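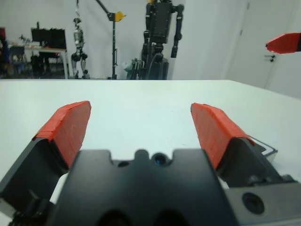
4. Do reminder calls bring adults back for cleanings?

Figure 2. Two-finger gripper with its fingers open.

Posted in: Adult Dental Care > Recall and Missed Visits
Saturday, June 10, 2023 | By the Allau Oral Health Group
Search articles Enter keyword Go

4.1 What was claimed

The case for reminder calls rests on a simple story. Adults skip their six-month cleaning because they forget, a call jogs the memory, and the chair gets filled. The Druvgate clinic adopted calls on this reasoning and reported a good first season. Prundthorpe followed soon after with the same script. We went into both sets of records expecting to find some effect, and we are less sure of it now than when we started.

The first trouble is who got called. Of 281 adults due for a cleaning at Druvgate, only 200 had a working phone number on file. The clinic's own summary compares those who picked up with everyone else. People who keep their number current and answer a call from a dental office are probably the same people who would have come in anyway. A gap between the two groups tells us little about the call itself.

4.2 What the records can support

We tried to get around this by looking only at the 200 who could be reached. Staff worked down the list in the order it printed and ran out of time before the end, so a part of the group was never tried. That split is not random. The list was sorted by date of last visit, with the most recent first, and a short gap since the last visit is itself a fair sign that someone will return. We adjusted for it as best we could. The difference shrank, and what remained was small enough that we would not plan a budget on it.

Prundthorpe kept thinner notes. Calls were logged on paper, and for nearly 80 patients the log has a check mark with no date beside it. We can't tell whether those calls came before the visit was booked or after. Counting them one way favors the calls and counting them the other way doesn't. Earlier reports from the same office counted them the first way and did not say so.

There is also the question of what a return visit means. Both clinics count a booking as a success. Some bookings were moved, and a few were moved more than once. We counted a visit only if a cleaning was charted, which lowered the totals in every group we looked at.

4.3 Other things that changed

In April the Druvgate clinic began opening on two evenings a week. Adults with day jobs had been asking for this for years. The calls started in the same month, and the script mentioned the new hours. Any rise in visits after that point could belong to the calls, to the hours, or to both, and nothing in the data lets us pull them apart.

The scheduling software, Fujimoto, was also updated that spring. It now flags overdue patients when a family member checks in at the front desk. Staff told us they often booked the overdue person on the spot. Those bookings were stored under the same code as bookings made by phone, and we could not find a way to sort them out afterward.

We don't claim that reminder calls are useless. They may well help a patient who has simply lost track. But the two clinics are paying for staff hours on the strength of figures that would look much the same if the calls did nothing at all. A fair test would pick the names to be called by lot, before anyone looks at the list, and would count charted cleanings only. Until one of the clinics does that, we would treat the published gains with caution and put the evening hours first in line for study.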